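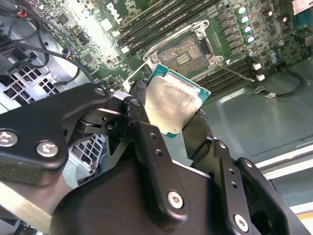

Fang Two-Finger Gripper, Bench Station
Stomska Shared Workshop, Equipment Catalog
Catalog number: 1153
Location: Arm bench, main room
Access: Members holding the arm bench sign-off

Overview

The Fang is a two-finger gripper for small arms, developed by members of the Stomska workshop and built on the premises. It is intended for handling small, flat or fragile parts on a tabletop, and the station has been arranged mainly for computer repair and assembly work: processors, memory modules, expansion cards and similar items. The design is maintained by Pak-hei Tam, who also approves changes to the parts list.

The current version is the second. It replaced a parallel-jaw unit whose housing was too wide to work between the memory slots of a standard desktop board. The linkages of the present version are drilled along their length, and the fingers narrow toward the tips. Pivots and plates are held with hex-socket screws throughout, and all routine service can be done with the keys stored in the bench drawer.

Members may use the station as supplied, or may build their own Fang from the workshop drawings. Drawings are released under the same terms as other Stomska projects and may be copied for personal use.

What the station includes

Arm with Fang gripper fitted
Wrist camera and fixed bench camera
Slotted worktable with clamps
Fixture plate for holding loose parts
Control laptop with the Pruloreo motion software installed
Spare fingertips, one pair
Hex keys, pin driver and pivot grease

Screwdrivers, thermal paste and cleaning supplies are not part of the station. They may be borrowed from the electronics bench and should be returned there the same day.

Processor handling

Removing and seating a processor is the most demanding task for which the Fang is approved. The grip is taken at the edges of the chip, and the closing force must be set to level 2 in Pruloreo before the arm enters the case. Higher levels are reserved for cards and brackets. A person must be at the bench for the entire operation, with the stop button within reach.

Where a bracket screw has to be turned while the arm is in the case, the arm is to be placed on hold first. Hands and tools may enter the case only while the hold light is on. Fingertips that have touched thermal paste are to be wiped with isopropyl alcohol before the next part is picked up, as paste carried into a socket is difficult to remove.

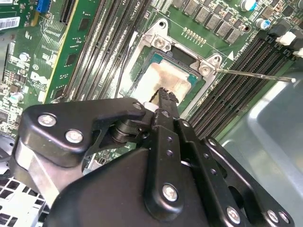
Specifications

Fingers: two, linked, with serrated tips
Finish: matte black
Fasteners: hex-socket, metric
Grip force: seven levels, set in software
Default level at power-on: 1
Drive board: Berneo bench servo board
Assembly time from a prepared kit: 17 hours
Mount: wrist flange, four screws

Grip levels are relative settings and have no stated force value. Members who require a measured force should use the load cell kept in the metrology cabinet and record the result in the station log.

Preparing the bench

1. Lay the computer case on its side and remove the side panel.
2. Disconnect the power cord and hold the case power button for several seconds.
3. Clamp or block the case so that it cannot slide on the worktable.
4. Move internal cables away from the area the fingers will cross. A short length of hook-and-loop strap is usually enough.
5. Place the fixture plate beside the case, within reach of the arm.
6. Run the Pruloreo clearance check with the gripper open and then closed.
7. Set the grip level and begin.

The clearance check must be repeated whenever the case is moved, including small adjustments. Tall coolers and drive cages are the parts most often struck, and a collision with either is likely to bend a finger pin.

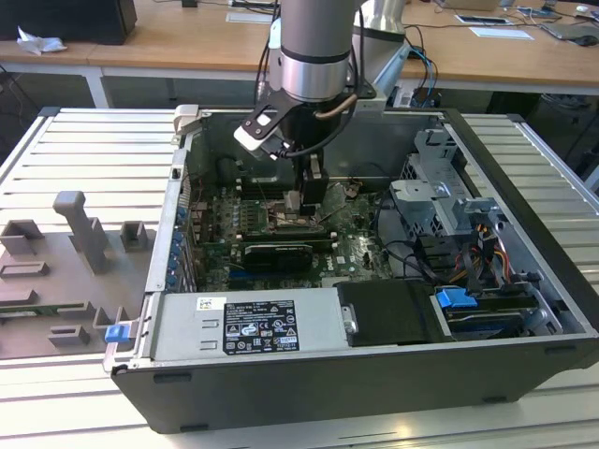

Desktop tower on the slotted worktable beneath the arm, with the fixture plate to the left of the case.

Building a Fang

The kit is issued as a set of cut plates, pins, washers, screws and one Berneo board. Builders should allow for several sessions. The left and right linkages are similar in appearance and are easily exchanged by mistake; each should be marked on the inner face before the protective film is taken off. Pivot screws are tightened until the joint has no side play and still falls under its own weight.

The first power-on of a new unit is to be carried out with the fingertips removed. Pak-hei Tam is available at the arm bench on most evenings after 6:30 p.m. to inspect finished units, and a unit may be mounted on the workshop arm only after it has been inspected. Units built at home are accepted on the same terms.

Maintenance

Fingertips are replaced when the serrations are visibly worn. Pivots are greased monthly, using a very small amount, and any excess is wiped off before the gripper is returned to service. The camera lens should be cleaned with a dry cloth only. Faults are to be written in the station log with the grip level in use at the time.

The station is withdrawn each November for recalibration of the arm and returns to service once the log has been signed.

Questions from members

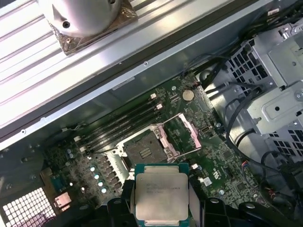
Which grip level should be used for memory modules?
Level 3 is suitable for most modules. Modules with tall heat spreaders should be gripped on the spreader at level 2 and pressed home by hand after the arm has been placed on hold.

May the station be reserved in advance?
Reservations are taken in the log at the bench, one session at a time.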